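Fórum Automação & Oficina > Eventos e visitas > Dia aberto na Talwood: alguém foi?

paracha_n
Fui na sexta ao dia aberto da Talwood, levado pela promessa de "robôs no trabalho do dia a dia" e, confesso, pelo estacionamento gratuito. Fica o relato para quem andava indeciso quanto à sessão de maio.

Primeiro, a apresentação. Diapositivos a mais, café a menos. A engenheira Birsen Canpolat falou bem, sem gráficos a apontar para o céu, e passou depressa para a mesa, que era o que toda a gente queria. O tema era a manipulação a duas mãos: pessoas a pegar em recipientes de cozinha com garras de mão, para depois se ensinar um robô a fazer o mesmo. Vi adultos com mestrado a olhar para uma caixa de plástico como quem vê chegar o cometa Halley. Eu era um deles.
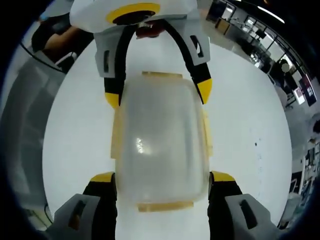 Última alteração da mensagem: sexta-feira, 21 de abril de 2023, por paracha_n (corrigi o nome da engenheira)

O recipiente translúcido foi o mais discutido na minha volta. Uma garra segura-o dos dois lados com as pontas amarelas, a outra vem de frente, já aberta. Parece coisa de creche até nos lembrarmos de que plástico fosco em cima de tampo branco é quase o pior que se pode pedir a um sistema de visão. Perguntei pelos reflexos. A resposta foi "sim, os reflexos", com um suspiro que valeu o bilhete. O bilhete era grátis, mas percebem a ideia.

Cada grupo teve direito a cinco minutos de perguntas. Um senhor gastou três a contar a história da empresa dele.

danica.s
Obrigada pelo relato. O senhor era meu chefe.

Fui no grupo seguinte e saí menos encantada. Vou a um dia aberto de automação e passo a manhã a ver pessoas a agarrar em plásticos. Braço a trabalhar sozinho, do princípio ao fim, não vi. Para ver gente a mexer em caixas tenho a copa do escritório.

noreenb
Danica, isso estava no programa. "Demonstração de recolha", segunda linha. Percebo que se leia só a parte do almoço.

E para mim foi o mais útil. Nas feiras mostram sempre o braço a fazer o movimento que ensaiou a semana toda, com a peça colada ao sítio. Prefiro ver como se chega lá, mesmo que seja menos fotogénico.

danica.s
Não havia almoço, já agora. Havia bolachas.

paracha_n
As bolachas eram boas.

Respondendo à Danica: também gostava de ter visto o braço a correr. Mas repara que a parte difícil é a que se vê ali. Quem vende célula robotizada fala do ciclo e nunca do jarro. 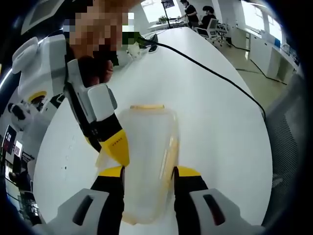 O jarro tem tampa amarela, o corpo é leitoso e fosco, e quem pega nele tem de decidir onde aperta e com que força. Nós fazemos isto sem pensar. A máquina precisa de ver fazer muitas vezes, e a Canpolat falou em 3.000 repetições para uma tarefa deste género antes de valer a pena discutir resultados. Foi aí que o colega ao meu lado fechou o caderno.

shab_awan
3.000 parece-me otimista. Na Osard disseram-nos 2.000 para uma coisa mais simples (tirar frascos de um tabuleiro) e acabámos a refazer tudo quando mudou o fornecedor dos frascos. O frasco novo era igual. Igual para nós, claro.

Alguém perguntou o que acontece com objetos que nunca apareceram na recolha?

noreenb
Perguntei eu. Disseram que depende. Insisti, e disseram que depende bastante.

shab_awan
Pelo menos são coerentes.

danica.s
Continuo na minha. Podiam ter posto as duas coisas: a recolha de um lado, o resultado do outro, e cada um julgava. Quando fui à Perkus foi assim – o braço falhou duas vezes à nossa frente, riram-se, repetiram, e fiquei com muito mais confiança neles do que em qualquer folheto. Na Talwood fiquei com um folheto.

paracha_n
Nisso dou-te razão. Até a Birsen disse que estavam a pensar nisso para maio, embora "a pensar" seja um verbo largo.

Notas práticas para quem for:
– a inscrição é na página deles, mas a confirmação vai parar ao lixo eletrónico
– levem as perguntas escritas, o tempo é curto
– quem quiser falar da própria empresa, que traga um banco e fale lá fora

danica.s
Vou reencaminhar este último ponto ao meu chefe, sem comentários.

noreenb
Já me inscrevi para maio. Se houver braço a trabalhar, venho cá contar. Se houver só bolachas, também.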